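Tallero two-arm table unit: review after a season in our break rooms

Reviewed by Konrad Adamczyk, facilities lead, Cullitham site

We run catering for two floors of offices and a training center. Last year the company leased a Tallero two-arm unit through Subramaniam, the distributor, to take over part of the clearing and the drinks service. I was asked to write up how it has gone for other sites thinking about one. I have no deal with either company and we pay the normal lease.

What we bought it for

Bottles and cups, mainly. After a morning of meetings there are bottles and glasses on every table, and the same people who clear them are supposed to be setting up lunch. The unit stands at a table in the service room. Staff bring the trays in, and the arms sort what is on them: bottles to one side, glasses to the rack.

Setup

Delivery and installation took two days. The manual is decent on safety and poor on everything else. The section on teaching a new item assumes you have done it before. We got through it with help from the Subramaniam technician, who was patient, but I would ask for a second training visit in the contract. Ours cost extra.

How it handles things

Full bottles are easy for it. Empty thin plastic ones took longer to get right, and we had to turn the grip force down from the factory setting. Glasses are slow. It will do them, and in February we logged 2,122 items with 17 breakages, all of them glass. I can't tell you how that compares with people, as we never kept count before. Mugs with odd handles we still do by hand.

Transparent items under the strip lights gave us the most trouble. Moving the table away from the window helped more than any software change did.

Cleaning the grippers is a chore. There are bolts and plates in the finger assembly, and sticky drinks get in between them. Plan on 20 minutes at the end of a shift. The lease brochure says "wipe down", which does not cover it.

What changed for the staff

Our hours were not cut, and I would not have agreed to write this if they had been. What did change is who does what. Before, four people shared the clearing and it was dull but you could talk while you did it. Now one person minds the unit and the others are out on the floor. Some like that. The person minding it has a quieter and more tiring job than I expected, as you have to stay alert for a machine that mostly needs nothing. We rotate every 2 hours now. For the first month we did whole shifts and people complained, fairly.

Wrist complaints from the racking work are down. Arguments over whose turn it is to do the trays have stopped – now we argue over who cleans the grippers.

One thing I would do differently: involve the evening crew from the start. They were shown the unit after it was already running, and they treated it as the day crew's machine for a long while. The Ukley site trained both crews together and had a smoother time of it.

Support

Phone support picks up fast before noon and slowly after. Replacement fingertip pads arrived the same week we ordered them. Software updates come without notice and one of them reset our grip settings, so write yours down on paper and tape the sheet inside the cabinet door.

Working on bottles and glasses

Both arms can be in the same space at once, one with a bottle and the other with a glass. The fingertips come very close to whatever the other hand is holding, and it is the part of the job I would watch when you are setting speeds. We run ours at the slower setting for any tray with glass on it.
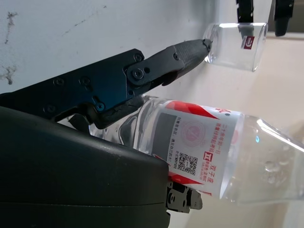 Verdict

Good for a site with a lot of bottles and a room to spare. If most of your clearing is glassware, ask for a trial on your own trays before signing. We have renewed for another year, with the second training visit written in this time – and a cleaning kit, which should have been in the box.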